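Household and Shop-Floor Chores: Frequently Asked Questions

Last updated July 9, 2025

Which chores does the Nuralwood program cover?

Sorting small parts into trays, clearing a work surface, loading bins, and wiping flat areas. Folding cloth and handling liquids are outside the current scope. Questions about those tasks go to the Iltetti group, which keeps its own page.

Can a two-finger gripper tidy up small items yet?

Under fixed conditions, yes. A single rigid block on a bare surface is a solved case for most arms sold today. A pile is harder. When blocks touch or overlap, the planner has to choose which one to take first, and the fingers need room on both sides of it. The rim of a tray takes away some of that room. We run these cases in simulation before any hardware is scheduled, and the wrist view is the main input.
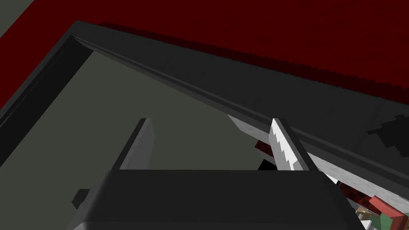 A pick counts as complete when the item has been lifted, moved, and released inside the target area. Items dropped over the rim count as failures, even if they land in the right place after a bounce. An item that is nudged and left where it is counts as no attempt.

How many trials are run per task?

1,000 in simulation, then 30 on hardware. A task that fails five times in a row on hardware goes back to simulation. The block-sorting set has 13 starting layouts.

Why not go straight to hardware?

Cost and wear. A simulated gripper that strikes a tray can be reset at once. A real one has to be inspected, and the finger pads may need to be replaced.

Does surface texture matter?

It matters to the vision system more than to the fingers. Rough surfaces produce fine shading that a depth estimate can misread as small objects. A policy trained only on smooth planes may close on nothing. For this reason the test set includes views with the fingers open over a textured plane and no object between them. The correct output there is to keep the gripper open and move on.
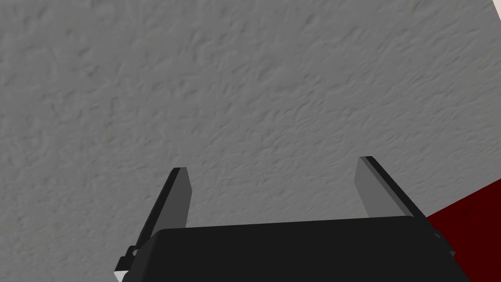
Will this replace a person on the line?

Not at present. At the Hofstetter shop the plan is for the arm to handle repeat sorting of one part family - exceptions go to an operator. Mixed bins stay with people.

What about the home?

Homes are further off. Layouts change daily, lighting varies, and there is no operator to clear a fault. The Dudia home trial is limited to one task, returning small items to an open tray, and results are due in September.

Can I submit a chore for testing?

Yes. Send a short description of the items, the surface, and the finished state. Give dimensions where you have them. Requests without a defined finished state are returned.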